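Collecting examples for Bokitance: frequently asked questions

Updated Tuesday, November 16, 2021

What is Bokitance?
Bokitance is our collection of recorded table tasks for two-armed robots. A person guides the arms through a short job, and the recording becomes one example for the learning system. The current release has 1,566 fruit examples. The next one will have 1,722.

What does a task look like?
Most are a single sentence, such as "put the strawberries on the plate." The setup sheet lists what goes on the table: for this task a basket with an apple and bananas, a round plate, and the strawberries. The operator moves the pieces with whichever arm is closer.

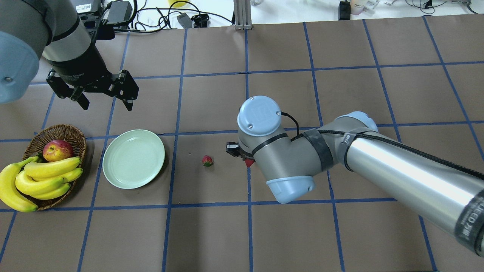

Lăcrămioara Oprea writes that her group tried the same kind of task with everything started from one fixed layout, and their system fell apart as soon as the plate moved a few inches. She asks whether we change the layout between examples.

We do. The basket and plate are moved after every 5 examples, and the loose pieces after each one. The operator gets the new positions from a list made before the session, so that personal habit doesn't creep in.

What are the tape lines for?
Setting up. Positions on the list are given by square. The learning system is not told about the squares and gets no coordinates from them.

Why leave fruit in the basket if the task doesn't use it?
A system that has only seen the pieces it needs tends to grab at anything else you put down. The apple and bananas stay where they are for the whole example. If an arm knocks one out, the example is marked "disturbed" and kept in a separate folder.

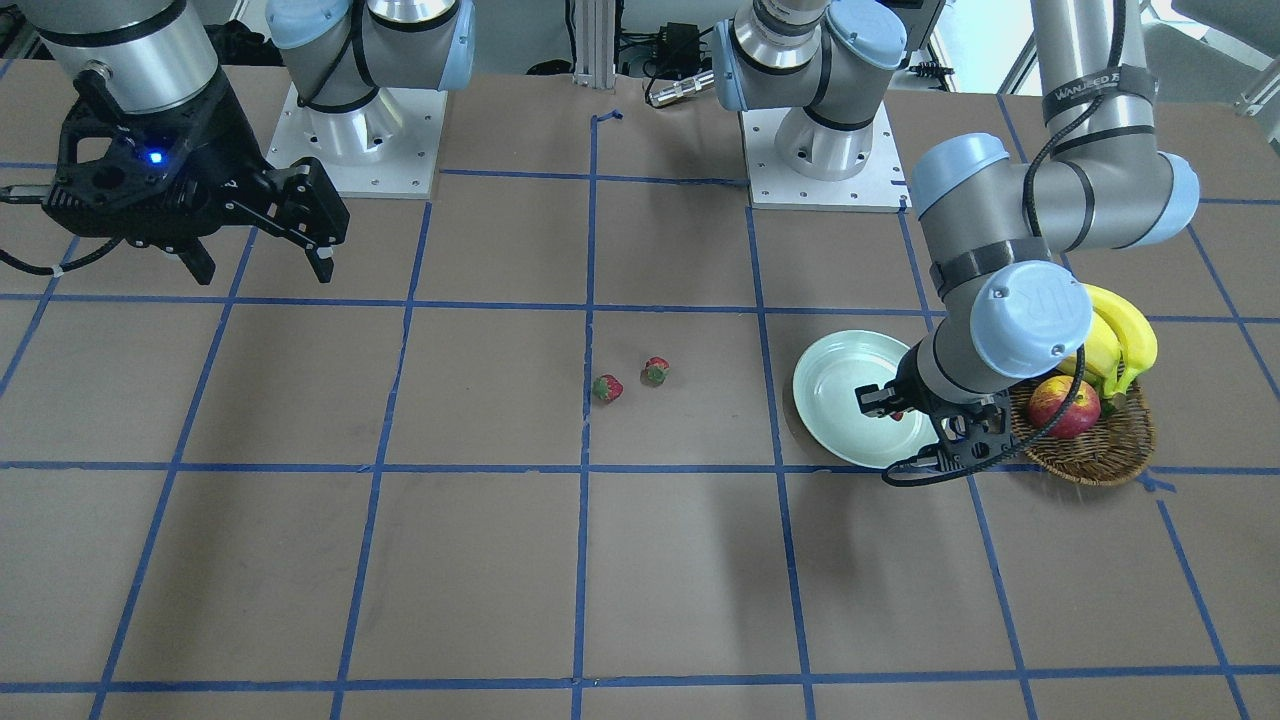 Left gripper over the plate, two strawberries still on the paper.

Do you keep failed attempts?
Yes, if the operator recovers. A dropped strawberry that gets picked up again is useful. An example that is stopped halfway is deleted the same day.

How long should one example be?
Under a minute for a single piece. Long pauses at the start and end are trimmed by Vida, our review tool – pauses in the middle are left alone.

Who checks the labels?
Someone other than the operator. The reviewer watches the recording in Vida and types the task sentence without seeing the original. If the two don't match in meaning, the example goes back.

Can I add my own examples?
Yes, if your arms and grippers match the Clillero setup guide. Send five test examples first. We check the timing and the camera views before you record more.

Can I use examples recorded before May?
You can, but they use the old file layout. Run the Brallevetti converter on them first. It does not change the recordings, only the folder names and the task file.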